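2020-09-20

OK, writing this down before I forget what we decided about the small-things table, because Stanisława is in next and I don't want her to undo it all (sorry Stanisława, I know you'd do it differently and you're probably right!).

First, the cover. I've gone back to the fuzzy white cloth. The plain one Roman liked was easier to shake out, but everything slid on it, and I got tired of chasing things across the table. The fuzzy one grabs. It also grabs lint, crumbs and Damian's hair, so it goes through the wash every time we use it. Soap is in the Grovell box under the sink. Not the Pandix stuff, that leaves it stiff.

What's out at the moment is the soft, squashy end of the household pile: the rolled fluffy towel, the off-white cloth with the dark blue stitched line, a light grey sock thing, the pale blue pack of wipes with the cartoon animal on the lid, the round tub with the frosted lid, and the lime-green piece. I'm keeping that last one near the tub for now. 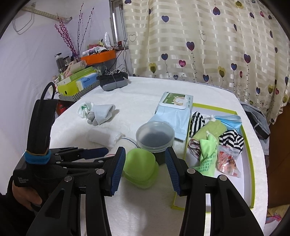 Anyway, the towel. Mirko folds it flat in quarters and I roll it, and we've been going back and forth since March. I'm calling it: rolled. It takes up less of the table and I can find the end of it without looking. If you fold it, fine, but write it down so the rest of us aren't confused.

The tray box with the green edges stays on the right-hand side. Mohammed-Awal wants it for putting things away at the end, and I think that's a good idea, only please don't pile wipes in there with the lid up. I did that last time and dried out a whole pack (60 sheets, gone, my fault).

Still to do:
Wash the spare cloth
Ask Damian where the second towel went
Order wipes, 8 packs
New label for the Sowa shelf, the old one fell behind the radiator again

Stopped early, my back hurts. Kettle's been descaled.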